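**Metal bins on wooden tops: liner or no liner?**

**stockroom_lead** - 8:35 a.m.
Our department is revising its guidance for sorting stations. Each station has 2 gray metal bins on a pale wooden surface. Members are invited to comment on whether a felt liner should be required under the bins.

**Bavwood_Facilities**
We recommend a liner. Our tops were refinished in April, and unlined bins had marked them within 4 weeks. Mellutex felt has performed acceptably.

**tonow_annex**
We respectfully disagree. Felt shifts when a bin is pulled forward, and it collects grit from the carpet. Our building dates from 1951 and dust is a constant concern. We set bins directly on the wood and wipe the surface at closing.

**Bavwood_Facilities**
Grit under a bare bin is what causes the scratches. A trimmed liner does not shift.

**stockroom_lead**
Both points are noted. Our present arrangement places one bin directly behind the other, over dark carpet. 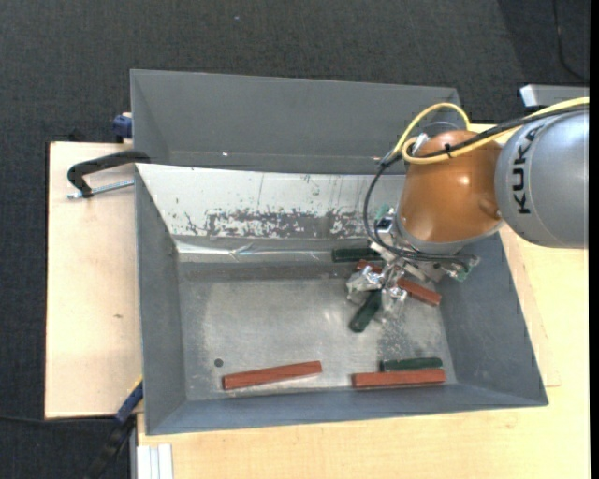 The department would prefer to keep this order, as a side-by-side layout would require a wider top. Liner cost is around 35 dollars per station.

**uchida_stores**
Please consider cork at the corners only. It is easier to clean than felt.

**tonow_annex**
We could support corner pads on a trial basis.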